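Right, I've been off here for ages so have a thread. I'm learning to sew by hand at the grand age of far too old, and I have Opinions now.

It started with my big green coat. The lining went under the arm and the repair place in Damness wanted 85 quid. Eighty-five! The coat didn't cost that. So I bought a packet of needles and a reel of Kusex thread and thought, how hard can it be.

Quite hard. My first go looked like a toddler had laced up a football boot. I'd pulled every stitch as tight as it would go and the whole seam puckered up like a prune. Unpicked it, swore a bit, had toast.

Then I found an old Aitken sewing booklet in the charity shop for 3 quid and it's brilliant. Very bossy. Half a page on how to hold the needle and a whole page telling you to sit up straight.

Main thing I've learned is that tension is everything. You want the two edges to meet and lie flat, and then you stop pulling. I must have done 1,000 practice stitches on an old pillowcase before my hands got the idea.

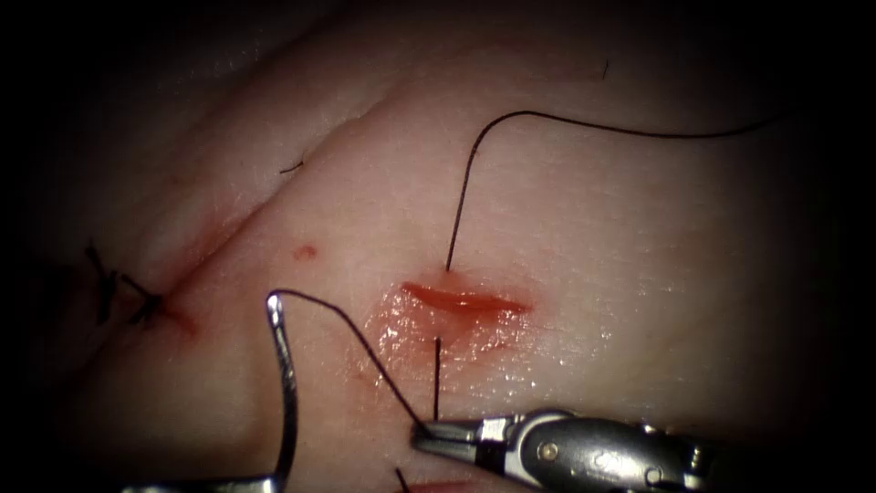
Also, shorter thread! I was cutting it as long as my arm span so I wouldn't have to rethread, and spending the whole evening picking out knots. Elbow length is plenty. The booklet says so in capitals.

Beeswax is worth getting too. Run the thread through it a couple of times and it stops twisting itself into a bird's nest. Mine's from Limodetti, the little haberdashery by the bus station, and it smells lovely (I keep sniffing it on the sofa).

Anyway, the coat is done. Took me 7 evenings, and there's a wobbly bit near the cuff end that I'm pretending is a feature, but I've worn it to the shops twice and the arm is still attached!

Next up is a pair of curtains that need taking up. If anyone's got a trick for keeping a long hem straight without a million pins, please tell me, I'm running out of plasters.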